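Trade Notes, July 2018

Ornent has published its outlook for the liquorice extract market, and liquorice extract, you will be relieved to hear, is going up. So was malt extract when they looked at it last October. We are still waiting for the Ornent report in which something stays where it is.

The full thing runs to 209 pages, a good many of which are tables, and a good many of the tables say "others". The growth is put down to changing tastes, which is what growth is always put down to, and the risks are put down to weather. Sweets remain the biggest use, followed by drinks, then tobacco, then a group of products the authors call "wellness formats". We read that chapter twice and believe it means tea.

The part worth your time is chapter 3, on supply. Most of the root is still dug from wild plants, the crop takes years to come back once it has been lifted, and buyers who used to ring up in spring and get what they wanted are now being asked to commit a season ahead. Skjelbred, which makes the salty sort that divides families, has already signed for two seasons. Ternavo has not, and says it is "monitoring the position". We have monitored a few positions ourselves over the years and they rarely improved while we did it.

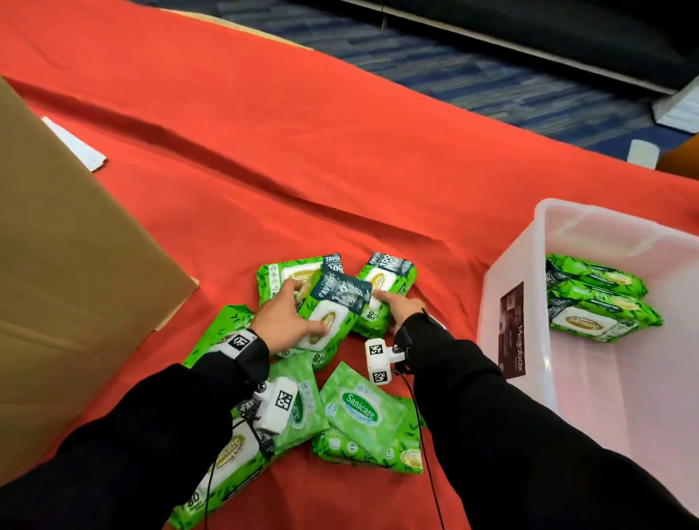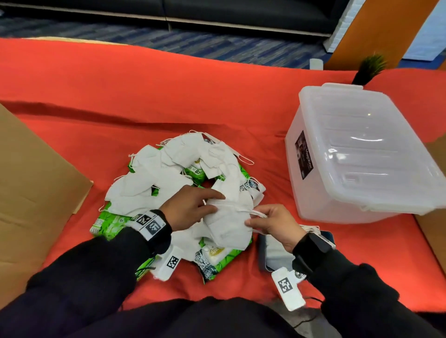 Green wipe packs in both pictures, with white face masks heaped on top in the second.

INGREDIENTS AND FLAVOURS

Prices are harder to pin down. The report gives a range so wide that you could drive a lorry of root through it, and then explains in a footnote that the top end is for powder and the bottom end for block. Anyone who buys both will know that already. Anyone who buys neither has probably stopped reading.

There is a short section on swapping liquorice for something cheaper. Aniseed does a fair job in boiled sweets and a poor one in anything chewy. Eltinholm tried a blend in its soft twists and went back to the old recipe after two batches, with a notice to customers thanking them for their "very full feedback". We would pay good money to see the feedback.

Labelling gets half a page, mostly to say that the rules differ from one country to the next and that readers should take advice. The report doesn't offer any.

Members can borrow the office copy for a week at a time. Please don't write in the margins, as the last borrower of the malt one did, even if he was right about the forecasts.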